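4 Preparing the room

4.1 Before you start

This section covers the room the Alau storage kit is assembled in. Read it through before moving any furniture. Assembly of the shelves themselves begins in Section 5.

You will need:
Step stool, rated for the user's weight
Dust sheet
Tape measure, 5 m
Pencil and low-tack tape
Soft cloth, slightly damp
Zip ties, white or black, 300 mm

4.2 Clearing the wall

1. Choose one wall with no radiator, vent or light switch in the area to be used. A painted wall is suitable. Papered walls are covered in Section 9.

2. Move furniture at least 3 ft from the wall. Lift heavy pieces at both ends. Do not drag them.

3. Unplug lamps and chargers along the baseboard and coil the cords.

4. Wipe the wall from top to bottom with the damp cloth. Let it dry fully before applying tape.

5. Mark the shelf line in pencil. On dark paint, mark on low-tack tape instead; pencil is hard to see and wax crayon leaves a stain.

Note: Dark matte paint shows rub marks. Test the cloth on a low corner first. If the paint shines where it was rubbed, use a dry cloth only.

4.3 Checking wall and ceiling

Stand at the far side of the room and look along the line where the wall meets the ceiling. A strong color contrast, such as a dark teal wall under a pale gray ceiling, makes an uneven line easy to find. Measure down from the ceiling at both ends of the shelf line and write both figures on the worksheet. 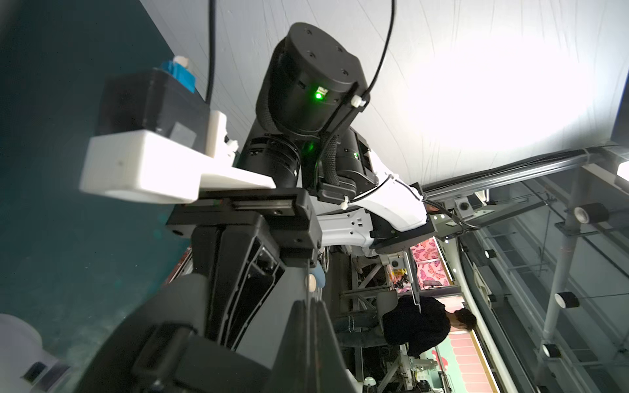 If the two figures differ by more than 5 mm, level the shelf line with a spirit level and ignore the ceiling. Shelves set parallel to a sloping ceiling will not carry the Wasteck bins correctly, and the bins may creep toward the low end.

Caution: Do not drill at this stage. Pipes and wiring are located in Section 5.2.

4.4 Routing cords

1. Lay each cord along its full path before fastening anything.

2. Leave a loose curve wherever a cord passes a part that moves, such as a drawer or a hinged door. Open and close the part fully. The cord must not pull tight at any point.

3. Fasten with a zip tie on the fixed side of the curve. Close the tie until the cord no longer slides, then stop. A tie that dents the jacket is too tight and must be cut off and replaced.

4. Where several cords follow the same path, use the braided sleeve (part 26, supplied with the Pilcombe kit only).

5. Trim tie ends flush.

Caution: Cut ends are sharp. Turn them toward the wall.

4.5 Sorting small items

Place small items in the Hutapea tray before the shelves go up. Keep screws in their bags until called for. Soft items may go in any open bin. Batteries go in the lidded compartment with the terminals taped.

Do not store anything on the step stool.

4.6 Room worksheet

Copy these lines and keep them with the manual.

Height at left end:
Height at right end:
Difference:
Wall finish:
Cord path tested with doors open (Y/N):
Checked by:

Revised April. Text: Nadhirah Ong. Technical check: Endang Wibisono.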